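Went to a robot open day, should I believe what I saw?

Posted in Workplace & Technology
February 3, 2022

wheatbelt_baker
I help run a small bakery and lunch bar, and the other owner is very keen on automation at the moment. We got an invitation to an open day at Damgaard, who sell handling gear to food businesses out our way, and the main attraction was a robot arm from Lorel that they say can plate pastries. I went along expecting to be talked at, and I was.

The talk took up most of the morning. The claim on the handout is 900 items a shift with "minimal supervision", which I have circled in pen because I would like to know what minimal means. Then we all stood around a white table while the arm moved a croissant and a plate waited for it on a grey pad. It was a real-looking croissant, flaky on the outside, and the fingers closed on it from the sides. 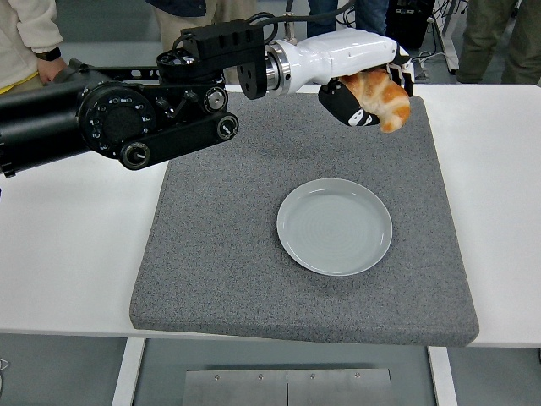

Photo: wheatbelt_baker, taken at the Damgaard open day

My trouble is that I don't know how to judge this. One croissant, one plate, a lot of clear space on the pad. At our place the croissants come off a tray jammed up against each other, some are squashed, some have icing sugar on them, and the plates are wherever the last person left them. I asked the presenter whether it could take one from a full tray and was told that was "on the roadmap". I asked whether a person was steering it from somewhere and got a long reply about learning which I did not follow, and I'm fairly sure I wasn't meant to.

They want a deposit of $2000 to hold a place in a trial starting in April. Has anyone been to one of these and then gone ahead? What should I have asked? I can go back and see it again before we decide, they've offered that much.

tinsnips
I wouldn't pay it. My brother-in-law's firm went to a Cladetti demo, different robot, same sort of patter, and the trial kept getting pushed back until they forgot about it. These days are for selling. Spend the money on a decent second oven and put someone on for the morning rush.

oldlinefitter
I fitted and fixed packing lines for a long time and have sat through more of these mornings than I'd like, so take this as one cranky opinion. I don't think you were necessarily shown a trick. Picking up a soft, uneven thing like a croissant is harder than picking up a box, and if it did it without crushing the thing then somebody has done some work. But you were shown the easiest version of the job, set out by the people selling it, and you can't price a machine off that.

Since you can go back, bring your own stock. A full tray of whatever you baked that morning, the ugly ones included, and a few of your own plates. If they won't let you put your tray on their table, you've learned something for the cost of a tray of croissants.

Then ask these, and write down the answers in front of them, it makes people more careful:

Is anyone controlling the arm, fully or partly, at any point? Yes or no first, explanation after.
How many tries in a row, with the misses counted? Stand there and count them yourself. I once watched a line described as near perfect and the sheet taped inside the cabinet said 143 drops from the day before.
What happens when it drops one? Does it stop, carry on, or try to plate something that's on the floor?
What touches the food, how does it come off, and who washes it? Ask to see it taken off and put back. If the pads on those fingers need a tool to remove, think about who on your staff will be doing that at closing time.
Where do people stand while it's moving? You had a crowd around a table. Your kitchen has someone going past with a hot tray.
Is the 900 a measured number or a sum? My bet is that they timed one good pick and multiplied it out.

On the deposit, I'd want it in writing that it's refundable if the trial start slips, with a final date after which you get it back without having to ask. I'd also want to know which company you're paying. Damgaard is selling it and Lorel is making it, and when it breaks each will tell you to ring the other.

One thing in fairness to them. If the presenter said the tray was on the roadmap, that is a straight "no, it can't do that yet", and I've had worse answers. Plenty would have said yes and sorted it out after the invoice.

wheatbelt_baker
Thanks, that list is exactly what I was after. I've emailed to ask about bringing a tray. The reply says they'd need to "check suitability of product", and it's a croissant, same as theirs. I've asked about the refund as well and haven't had an answer on that part.

retired_in_retilen
We had one on loan for a while at the Retilen canteen, not the same make. It was all right with bread rolls. Hopeless with anything that had a glaze on it, it would pick the thing up and then not let go. The young ones on the counter liked it and I went back to using tongs. Ask them about glaze.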